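Hand-held grippers, left jaw closing late
Forum: Grippers and End Effectors > Maintenance
14 replies, page 1

benchrat_ott
Two hand-held units, same build, Strebel finger pads on both. The left one started closing late on one side. The trigger feels normal. One jaw comes in and the other follows a bit after, so anything light gets pushed sideways before it is held. I cleaned the pads with alcohol and it made no difference. What do you check first?

mchaudhry
Joint screws. Put a driver on each one and see if any of them move. If you can turn one with two fingers on the driver you have found it.

kilnhouse
Pads first, I would say. Strebel pads harden with use and the worn one slides when the other one grips. It looks exactly like a late jaw.

mchaudhry
He said one jaw comes in after the other. A hard pad doesn't change when the jaw moves.

kilnhouse
It does if he is judging by when the object stops moving. Read it again.

benchrat_ott
It happens with nothing between the jaws too. I should have put that in the first post.

kilnhouse
Fine, then it's the joints.

benchrat_ott
Checked them this morning. Outer screw on the left jaw was loose, almost a quarter turn. The rest were tight. I snugged it up and the lag is smaller but still there. I haven't opened the body yet.

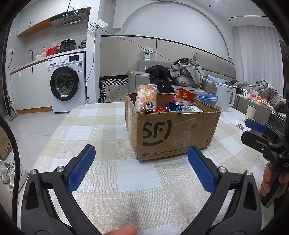 My routine before a run is short and I think that is where I went wrong. I wipe the pads, open and close each unit a few times, look at the cable and start. The screws were never on the list. There are four of the round silver ones on the jaws, two a side, and they sit right in view on the jaws the whole time you work, so I could have put a paint mark on each head months ago. Cardboard boxes like the SF Express one are where I notice the lag most, when I go for a small packet near the rim and the first pad reaches it early. Bowls are more forgiving.

pell_m
Paint marks are worth doing. Use a thin line across the head and onto the jaw. A blob tells you nothing.

gutport_user
What thread locker are you using? We have Gutport units with the same kind of joint and they walked loose until we went to a medium strength.

benchrat_ott
None. They came dry from Tremov and the sheet doesn't mention it.

mchaudhry
Don't put locker in yet. The screw is also the pivot. If it gets into the bushing the jaw will stick and you'll be back here with a worse thread. Take the screw out, look at the bushing, then decide.

gutport_user
We have done it on 19 units and never glued a bushing. One small drop at the end of the thread.

mchaudhry
And I have cleaned it out of units that other people did. A careful person can get away with it. I wouldn't tell someone to do it before he has looked at the part.

benchrat_ott
Looked at the part. Bushing is oval. You can see it without a glass, and the jaw rocks on the screw with the screw fully home. The bushing on the other jaw is round.

mchaudhry
There's your lag. The jaw takes up the slack before it starts to swing. Replace both sides so they wear together.

kilnhouse
Replacing a good one is a waste. I'd do the oval one and keep the spare.

pell_m
Depends what they cost. Illa sells them in pairs anyway.

benchrat_ott
Ordered a pair from Illa. While I have it apart, does the jaw zero need to be set again?

mchaudhry
Yes. Close the jaws with no load, let it sit, and read the encoder. Write the number on tape inside the cover. Do it again after a day of use, and if it has shifted the screw is backing out.

benchrat_ott
Pair is in. Before the swap it read 282 closed. It now reads 236 and comes back to the same number every time. Both jaws move together. I did end up using one drop of locker, on the last threads, after a dry fit.

gutport_user
Glad to hear it.

mchaudhry
Check it again on Sunday before you call it done.

kilnhouse
Did you change the pads while you were in there?

benchrat_ott
No. They still grip.

Mehwish Chaudhry (mchaudhry) has moved this thread to Maintenance > Joints and Pivots.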